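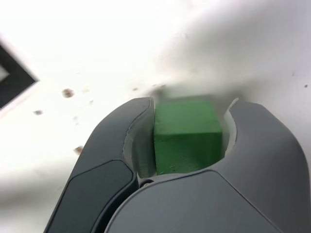
green cube, held

Right. Thread on Purkgate, the council game, because I said I'd do one and it's been on my hard drive since January. Long. Mute me if you need to.

So for anyone new – you play a would-be councillor in a made-up town called Postham. One ward, one seat, six weeks of campaign. No president, no parliament, no tanks. Bins, parking, a swimming pool that may or may not shut.

It's by Jiltow, same lot who did the ferry timetable game I never shut up about. Strategy, turn based, PC only for now. Each turn is a day and you get four actions. Knock doors, write a leaflet, go on local radio, sleep.

SLEEP IS AN ACTION. I ignored this for my whole first campaign and my candidate called a voter "mum" at the hustings.

The doors are the best bit. There's 2,000 voters in the ward and every one has a name, a street and one thing they're cross about. You don't see the thing till you've talked to them. Some won't tell you till the third visit. One bloke on Kiln Row never did tell me and I still think about him

Anyway you can play against the computer or another person. Computer first.

The computer opponent is Councillor Uddin, sitting member, been there for ever. On easy she's a pushover. On normal she's polite to you in the street and then you find out she's already been down every road you were planning to do tomorow.

On hard I've not beaten her. Closest I got was losing by 212 votes and that was with the pool thing going my way.
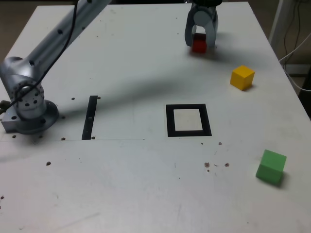
The pool thing, for those asking. Around week three the game drops an event on you and it's different each time. I've had the pool closing, a bus route cut, a burst main, and once a very long argument about a hedge. You pick a side or you keep quiet. Keeping quiet costs you more than you'd think, but it's slow, it comes off you a bit a day and you don't notice till polling.

What I like is it doesn't tell you the right answer. The pool is popular with the streets near it and the far end of the ward couldn't care less, they want the bus back. You can promise both. You can't pay for both. The game remembers, there's a little notebook.

Money then. You start with nearly nothing and a leaflet run costs 50. That's it, that's your first week's budget, so don't do what I did and print them with the wrong polling date on. Yes the game lets you. There's no warning box.

Played the two-player mode last night with Jarmo Rantala, who some of you know off the ferry forum. He went full parking. Every leaflet, every door, parking parking parking. I had a whole balanced manifesto, really proud of it.

He won. Wasn't close. I had 40 supporters signed up by polling day and he had the entire estate.

Rematch soon. I'm going harder on hedges.

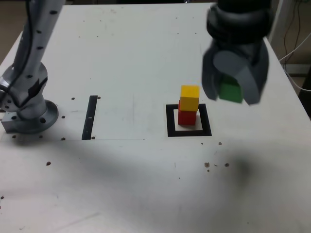
Couple of moans. The map's too small and you can't zoom it, so on a laptop you're squinting at street names. The ward candidates are just coloured blocks on it, which fine, but the two minor ones are both green and near enough the same green. Now do two of them on one street and tell me who's canvassing. I spent a week chasing the wrong one. Needs a stripe or a hat or something.

Also the radio interviews repeat. By campaign three I knew all the questions off by heart. Someone said there's more coming in a patch but I've not seen it written down anywhere so don't buy it on my say so.

And saving. One save slot! In this day and age. If you share a computer, have words with your household first. Mine got saved over and I had a great run going, I was two days off polling.

Trudy Baxter asked is it ok for kids. I'd say yes, mine's eleven and gets it, though she only ever does leaflets because she likes picking the font. Reading heavy. Nothing rude in it apart from one man at number nine.

Someone else asked do you need to know anything about councils. No. I didn't. I now know what a casting vote is and I've opinons about dropped kerbs.

Would I pay full price – yeah. Hard mode alone has had more hours out of me than anything else this year. If you hated the ferry one you'll hate this, it's the same sort of slow.

Tips quickly then I've got to go:

Do the far end first, Uddin starts near the pool.

Always sleep before hustings.

Check the date on the leaflet. CHECK IT

Don't bother with Kiln Row in the rain, they won't open up and it still uses the action.

If anyone has beaten her on hard tell me how, replies are open. Not the radio trick, tried it, she just rings in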